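Fulterton Home Staging
Vacancies

Room Dresser and Stock Assistant (part-time, fixed term)

Fulterton Home Staging fits out show homes and rental flats across Briltley and the villages to the north. We supply the furniture, put it in, dress the rooms and take it all away again when the property is let or sold. We are looking for two people to join the stock and dressing team from August 2019 until the end of November, with the chance of a longer contract after that.

The work

You will spend part of each week in our stock rooms at Bestlow Yard and the rest out at properties. The stock list currently runs to 2,277 items, from wardrobes down to egg cups, and everything on it has a shelf and a label. Keeping it that way is a large part of the job.

Duties include:

Unpacking returned stock, checking it for damage and putting it back in its place
Cleaning shelves, drawers and counter tops
Assembling and taking apart flat-pack shelving units and cabinets
Dressing shelves and worktops with flowers, books and crockery from a room plan
Packing boxes for the next property and labelling them on two sides
Reporting breakages to the stock supervisor, Effie Cruickshank

You will often be asked to dress the same unit more than once in a day. Clients change their minds, and a shelf that looked right in the morning may have to be cleared and laid out again before the viewing.

What we are looking for

You do not need experience in interiors. We would like to hear from people who have worked in a shop, a hotel, a library or a removals firm. You should be able to lift up to 15 kg, follow a written plan and work tidily without being chased. A driving licence is useful – we have two vans and not enough drivers – but it is not essential.

Hours and pay

20 hours a week over four days, starting at 8.30 am. £9.40 an hour, paid monthly. Travel between properties is paid. Overalls are supplied. Please bring your own flat, closed shoes.

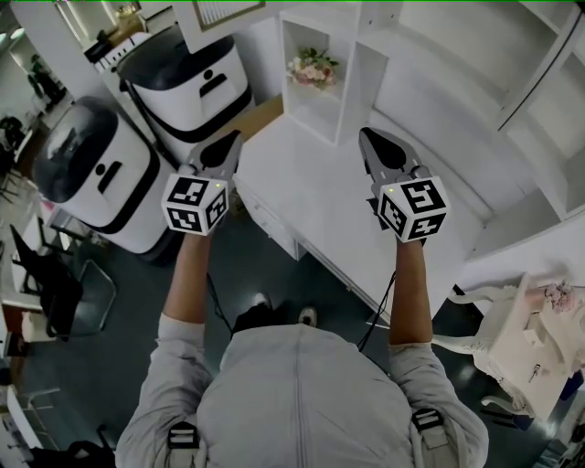

Fulterton Noticeboard, Issue 14, page 3

White units are used in most of our rooms, and applicants should be comfortable working with them. They show every fingerprint and need wiping down after handling. Open compartments are kept sparse: a small bunch of flowers in one, the next left clear.

How to apply

Send a CV and a short covering letter to Graham Rudd, Fulterton Home Staging, Bestlow Yard, Briltley. Please say which days you could work and when you could start. Interviews will be held at the yard with Graham Rudd and Zuleica Vieira, and will include a short practical task – dressing one shelf from a plan.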